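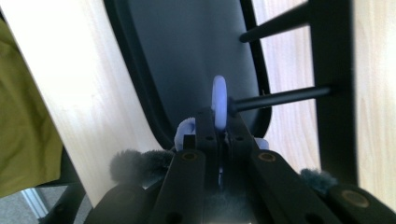
Ticket 1098: Rattle and edge lifting, curved timber panel with dark insert (Climholm range)

Status: Open, waiting on supplier
Site: Sampaio, level 2, quiet room
Raised by: Office services
Supplier: Hulau
Asset no. 226
Priority: Low (disputed, see below)

Original report

There is a rattle from the curved unit in the quiet room whenever someone leans on it or puts a laptop down with any force. It's a dry, ticking sort of rattle and it stops if you press your palm flat on the dark panel. Two people have also said the join between the pale timber and the dark panel is lifting along the black rim. I've looked and I'm not convinced about the lifting, but I'm logging both so they don't come back as separate tickets.

Photo attached. The light in there is harsh and the timber comes up nearly white, so please don't use it to match colour.

Supplier reply 1

Thanks for getting in touch. Some movement is normal while timber settles into an air-conditioned environment. Please allow the unit to acclimatise and tighten all visible fixings by hand.

Office services

It has been in the room for 9 months. If it hasn't acclimatised by now I'd like to know what it's waiting for. Can you tell me which fixings you mean? I can't find any visible ones on the curved face, and the assembly sheet we were given is for the straight version.

Supplier reply 2

Apologies, please find the correct sheet attached. The insert is held from behind by clips. If a clip has worked loose you may hear vibration.

Office services

Thank you, the sheet is better. It still shows the panel square at the bottom, and ours is rounded, so I'm taking the clip positions with a grain of salt.

What we've tried so far:

1. Moved the olive-green fabric away from the side of the curved panel and tested again. Same rattle. I only did this because your phone line suggested "soft furnishings resting on the panel" as a cause, and I didn't see how fabric would tick.

2. Checked the slim metal leg or bracket on the carpet. Tried to rock it by hand and it didn't budge. Put folded card under it anyway. No difference to the noise, and the card came out again the same afternoon.

3. Ran a strip of paper along the black rim to see whether it would slip in behind. It wouldn't go in anywhere I could reach. That's the main reason I doubt the lifting. I think people are looking at the dark line, seeing it narrow and widen with the angle, and calling it a gap.

4. Tapped along the timber with a knuckle. Sounds the same all the way down to the narrow end. The dark panel sounds duller low on the curve than it does higher up, which might mean a missing clip or might just mean it's lower on the curve. I wouldn't hang a claim on it.

5. Turned the air con off for an hour and tried again. Still rattles.

Also, a question. There's a pale lavender-blue ring in the middle of the photo. Is it one of yours? It isn't on either version of the parts list. One of our people is certain it's a spacer that has dropped off the back of the insert. I think that's wishful thinking, given nobody had said a word about spacers before they saw the picture.

Supplier reply 3

We do not recognise the ring from the photograph. Spacers supplied with the Climholm range are black. Could you confirm whether any cleaning product has been used on the matte surface? Some products can affect the edging.

Office services

The cleaners use Stidetti surface spray, diluted, on a soft cloth. It's what your own care card says to use, so if that's the cause we have a different conversation to have. For what it's worth the finish looks fine to me: smooth, slight sheen, no white bloom.

Noted on the ring. I've told the spacer camp, who remain unmoved.

Supplier reply 4

We can offer a clip kit, to be fitted by the customer. A technician visit is available at the standard call-out rate if the fault is found to be outside warranty.

Office services

Before we agree to anything:

Who decides whether the fault is outside warranty, and do they decide before or after the technician has been paid for?

Does fitting the clips ourselves affect the cover? Clause 5 of the terms says the back of the unit isn't to be opened by the customer. Your email asks us to open the back of the unit.

Will the kit suit a rounded insert? I'm asking because of the sheet.

Supplier reply 5

We have passed your query regarding clause 5 to our warranty team. The kit is universal.

Internal note (not sent to supplier)

"Universal" is doing a lot of work there. I'd sooner not order it until we have the clause 5 answer in writing. Room stays bookable in the meantime – it's a noise, and a small one. I've asked people not to wedge anything behind the panel to quieten it. There was a suggestion to use felt dots and I've said no to that too, because the minute we stick something on it the next reply will be about felt dots.

On the priority: facilities had this as medium on the strength of the lifting edge. I've put it down to low. If anyone can get a sheet of paper behind that rim, show me where and I'll put it back up.

Still to do:

Chase the warranty team Thursday if they haven't replied.
Get the serial plate details. The sheet says it's under the timber, near the narrow end. I couldn't find it by feel and will need a torch.
Ask whether the level 4 unit, same range and same delivery, has ever made a noise. The booking notes don't mention one, but then ours didn't either until this ticket went up.
Find out whose ring it is.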